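Omosar Simulation Work: Progress Report, August
Submitted by Shirima to the Gesside program office

Work this period

We planned 2,000 simulated episodes for the bathroom pick-up tasks and completed 1,244. The shortfall comes from one fault, described below. The scene library and the logging tools are on schedule.

The fault

On a Thursday overnight run the contact monitor began flagging episodes in which the arm pressed against fixed objects while the planner reported a clear path. We stopped the run and checked the logs by hand. In 81 episodes the contact force was above the limit we set for the real arm. No hardware was involved, but the same planner settings were due to go to the Gustevo test cell, so we have put that transfer on hold.

The cause was a collision model left over from an older version of the arm. It was around 40 millimeters short at the wrist housing. Open scenes hid the error — it only mattered where furniture stood close to the arm's base.

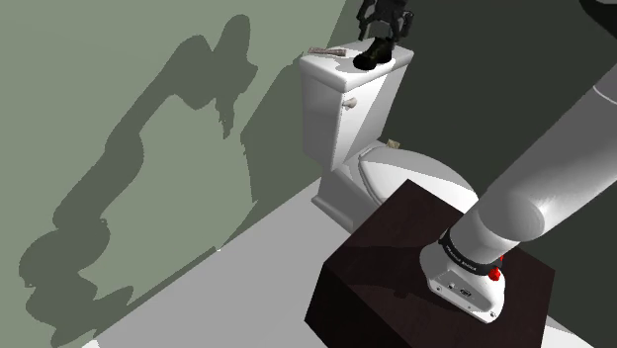
Figure 1. Boot task, bathroom scene. Gripper above the boot on the tank lid; arm housing at the top of the wooden box.

Corrective action

The collision model has been replaced and checked against the current arm drawings. Any contact above the limit now ends the episode and marks it as failed. The flagged episodes have been removed from the training set and will be rerun.

Still open

We need Gesside's approval before the transfer to Gustevo goes ahead. We are also asking for two more weeks of compute time to finish the remaining episodes. No change to the budget is requested.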